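Workshop tips: setting up hand-held grippers for cloth work

These notes come from the Otlow build, a pair of hand-held grippers we have been putting together in a shared workshop. Most of them apply to any home build where you want a two-finger gripper to pick up cloth. Cloth is cheap, it doesn't break, and it shows up every fault in the fingers within a few minutes.

Last updated 13 October 2021.

Fit the fingers loosely first

Put both fingers on with the screws just nipped up. Close the jaws by hand and look at the tips from above. They should meet along their length. If one tip sits ahead of the other, slacken the bolts at the root, push it back and try again. Tighten the root bolts before the small screws near the tips.

Printed fingers need a day to settle before you trust the fit. Ours went on the same evening they came off the printer and had to be reset the next morning.

Don't overtighten into plastic. Go a quarter turn past snug and stop. If a bolt keeps working loose, use a thread insert. Glue makes a mess and you will want the finger off again by December.

Start with the cloth flat

A folded cloth lying flat is the easiest thing to aim at. Bring the gripper down with the tips over the middle of the cloth, slightly open, and close slowly. Keep the wrist still while the jaws move. Most missed picks in our log were the hand drifting sideways as the fingers shut.
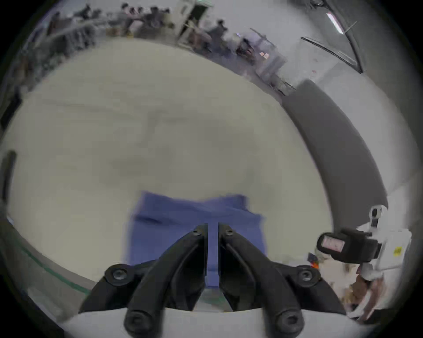 Finger tips together over the folded blue cloth.

Pick a cloth that contrasts with the table. Blue on a pale top works well. White on white is hard on the eyes and worse for any software you add later. Thin cotton is easier to pinch than towelling, and anything stretchy should wait until you have had some practice.

If the tips skate over the fabric, check these before you redesign anything:

Are the tips clean? Skin grease and print dust both make them slippery. Wipe them with a little rubbing alcohol on a rag.

Are you pressing hard enough? The tips need to touch the table through the cloth. Hovering just above it picks up nothing.

Is there any play in the mounting bracket? Hold the body in one hand and wiggle a finger with the other. Movement at the bracket feels like a click.

A strip of thin rubber on the inside face of each finger helps more than a stronger spring. We used offcuts from an old inner tube.

Know which unit is which

Once you have two of anything on the bench, label them. Parts that look the same are never quite the same, and a screw borrowed from one will be missing from it when you want it. A small sticker on the side of the body is enough. Write the same number on the lid of the parts box and in the notebook.

Keep separate notes for each. One of ours pulled slightly to the left for a fortnight before anyone thought to write it down.

Power and charging

We run ours from a Voltbridge pack and charge between sessions. Check the state of charge before you start, and don't leave packs on charge in an empty building. Coil the charging lead and hang it on a hook. Leads left on the floor get trodden on, and the plug end goes first.

Using two at once

Two hands are much harder than one. Spend a session or two with a single gripper until you can pick up a cloth without thinking about it, then bring in the second.

Cover the table. A plain cloth over the top stops the finger tips scratching the surface and deadens the noise when they knock against it. Pull it as smooth as you can, and clip it underneath if it tends to creep. Choose a colour well away from the one you are picking up.

Keep the tips apart on the way down. Lower one gripper, close it, then bring in the other. If both come down together they tend to clash, and it's always the finger tips that take the knock.

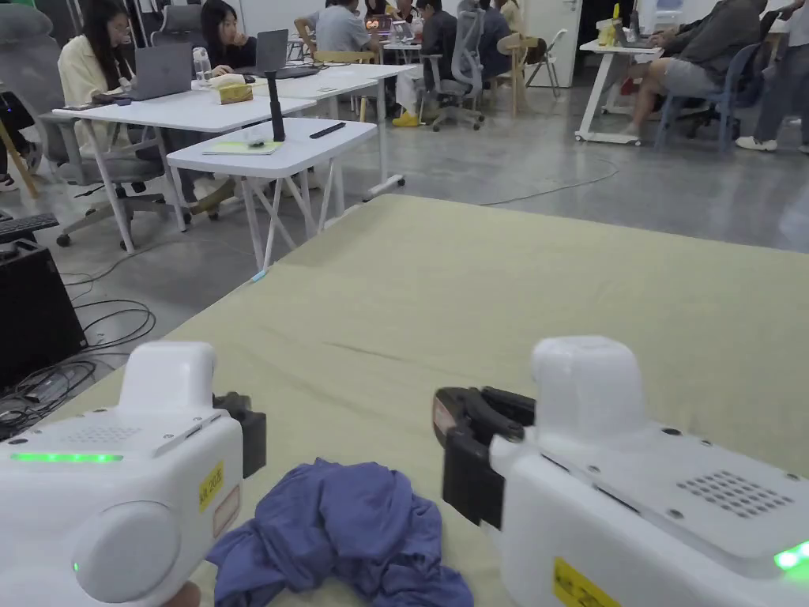
A heap is a different job from a flat fold. You have to find a corner first, and there may not be one showing. Pinch any raised part, lift it a hand's width and wait for the rest to drop. A corner usually swings clear. Take that with the other gripper, let go with the first, and work along the edge to the next corner. Go slowly — if you snatch, the cloth turns over and you start again.

We aimed for 100 tries with each new set of fingers before changing the shape. It sounds a lot, but it goes quickly once you have the rhythm. The second set, which we called the Hornusard pattern, has a longer taper and stayed on for 439.

Stand up to do it if the table is at kitchen height. Sitting puts your elbows too low and your wrists ache after roughly half an hour.

Putting away

Wipe the fingers, open the jaws and store each gripper with nothing pressing on the tips. Ours live in a lidded crate lined with foam. Check the root bolts every 200 picks and write the count on the inside of the lid.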